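# 냄비 뚜껑 열기 작업, 직접 교시랑 원격조작 중에 뭐가 나을까요

**게시판:** 로봇 교시 / 시연 데이터

---

**brodlow_kim** (글쓴이)

주방 작업 시연을 모으고 있습니다. 작업은 뚜껑 손잡이를 잡고 들어서 냄비 옆 조리대에 내려놓는 것까지입니다. 지금까지 487개를 모았고 전부 리더암으로 원격조작해서 찍었습니다.

문제는 손잡이를 잡는 순간입니다. 리더암에 힘 피드백이 없어서 조작자가 손잡이를 너무 세게 누르거나, 살짝 비껴 잡고 그대로 들어 올립니다. 그렇게 찍힌 시연으로 학습하면 정책도 똑같이 비껴 잡습니다. 팔을 손으로 직접 잡고 움직이는 방식(직접 교시)으로 바꾸면 나아질지 궁금합니다. 해 보신 분 계신가요?

---

**모터과열**

직접 교시로 바꾸면 손목 카메라에 사람 손이 들어옵니다. 그거 확인하셨나요? 저희는 궤적만 손으로 녹화하고, 나중에 로봇 혼자 재생시키면서 영상을 따로 찍었습니다. 시간이 두 배로 듭니다.

---

**brodlow_kim** (글쓴이)

그 생각은 못 했습니다. 재생할 때 물건 위치는 어떻게 맞추시나요?

---

**모터과열**

조리대에 마스킹 테이프로 표시합니다. 녹화하고 나서 물건을 표시 위치로 되돌리고 재생합니다. 몇 mm 틀어져도 뚜껑 손잡이 정도면 잡힙니다. 컵 손잡이는 안 됐습니다.

---

**gokstead_lab**

저는 반대입니다. 재생으로 찍은 영상에는 수정 동작이 없습니다. 사람이 보면서 조작하면 살짝 빗나갔을 때 다시 맞추는 움직임이 같이 기록되는데, 정책은 그걸 배워야 합니다. 손으로 끌어서 찍은 깨끗한 궤적만 먹이면 처음에는 좋아 보이다가 냄비를 조금만 옮겨도 못 따라갑니다.

비껴 잡는 문제는 조작자 화면부터 보세요. 조작자가 손목 카메라를 보고 하나요, 아니면 팔 옆에 서서 눈으로 보나요?

---

**brodlow_kim** (글쓴이)

옆에 서서 눈으로 봅니다. 정책 입력은 손목 카메라 하나입니다.

---

**gokstead_lab**

그러면 조작자랑 정책이 서로 다른 걸 보고 있는 겁니다. 조작자도 손목 카메라 화면만 보고 해 보세요. 화면에서 판단이 안 되는 자세는 정책도 판단 못 합니다. 저희가 조작자 교육할 때 쓰는 메모에서 해당 부분을 옮깁니다.

> 시작 자세에서는 집게를 벌린 상태로 두고, 잡을 손잡이가 화면에 들어와 있는지 먼저 확인한다. 손잡이가 보이지 않으면 팔을 뒤로 빼고 다시 시작한다. 그릇은 건드리지 않는다.

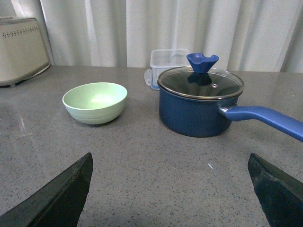

> **Vasilică Ghiță**
> *원격조작 교육 담당, Gokstead*
>
> 손잡이가 화면 오른쪽에 있으면 먼저 옆으로 맞춘 다음 내려간다. 대각선으로 한 번에 들어가면 손가락 한쪽이 먼저 닿고 뚜껑이 밀린다. 유리 뚜껑은 비치는 부분이 많아서 높이를 가늠하기 어렵다. 손잡이와 뚜껑의 금속 테두리를 기준으로 삼는다.
>
> 냄비 자루가 손가락 위쪽으로 지나가는 배치에서는 내려가는 길에 자루를 칠 수 있다. 이때는 높이를 유지한 채 옆으로 움직이고, 손잡이 위에 온 다음 내려간다.
>
> 잡은 뒤에는 한 박자 멈춘다. 이 멈춤이 없는 시연은 삭제한다.

---

**모터과열**

멈춤 없는 걸 삭제하는 건 좀 과합니다. 저희는 멈춤이 긴 시연 때문에 정책이 손잡이를 잡고 가만히 있는 문제가 생겼습니다. 정지 구간은 잘라내고 썼습니다.

---

**gokstead_lab**

얼마나 길게 멈췄는지가 중요합니다. 저희는 5프레임을 넘기면 잘라냅니다. 멈춤이 아예 없으면 집게가 다 닫히기 전에 들어 올리는 시연이 섞입니다.

---

**praltdale77**

둘 다 써 본 입장에서 적습니다. 직접 교시 226개, 원격조작 2,618개를 섞어서 학습한 적이 있습니다. 직접 교시 쪽은 접근 동작이 매끈했고 원격조작 쪽은 떨림이 있었습니다. 섞은 정책은 접근은 괜찮았는데 잡는 자세가 두 가지로 갈렸습니다. 직접 교시한 사람은 손목을 세워서 잡았고 원격조작한 사람은 눕혀서 잡았기 때문입니다. 방식보다 잡는 자세를 하나로 정하는 게 먼저였습니다.

그리고 뚜껑 손잡이가 위로 벌어진 모양이면 위쪽 말고 아래 좁은 부분을 잡아야 합니다. 윗부분을 잡으면 들다가 빠집니다.

---

**모터과열**

자세 통일은 동의합니다. 그래도 자세 정하는 데는 직접 교시가 빠릅니다. 손으로 팔을 잡고 자세를 찾은 다음, 그 관절값을 조작자한테 기준으로 주면 됩니다.

---

**G_Collado**

Grīnberga에서 시연 데이터 검수하는 Gonzalo Collado입니다. 번역기로 씁니다. 487개를 버리지 마세요. 손잡이를 잡기 직전 구간만 다시 보고, 손가락 양쪽이 동시에 닿은 것과 한쪽만 먼저 닿은 것으로 나누세요. 앞의 것만으로 한 번 학습해서 비교하면 새로 찍어야 하는지 알 수 있습니다.

---

**brodlow_kim** (글쓴이)

답변 감사합니다. 월요일에 기존 시연부터 나눠 보고, 조작자를 손목 카메라 화면만 보게 해서 새로 찍어 보겠습니다. 잡는 자세는 praltdale77님 말씀대로 손잡이 아래쪽으로 정하겠습니다. 직접 교시는 기준 자세 찾는 데만 쓰려고 합니다.

---

**모터과열**

조작자 화면 지연도 재 보세요. 저희는 화면만 보고 하게 했더니 지연 때문에 뚜껑을 더 세게 눌렀습니다. 결국 해상도를 낮췄습니다.

---

**gokstead_lab**

지연이 있으면 내려가는 속도에 상한을 거는 방법도 있습니다. 리더암을 빨리 움직여도 로봇 쪽은 천천히 내려가게요. 대신 조작자가 답답해합니다.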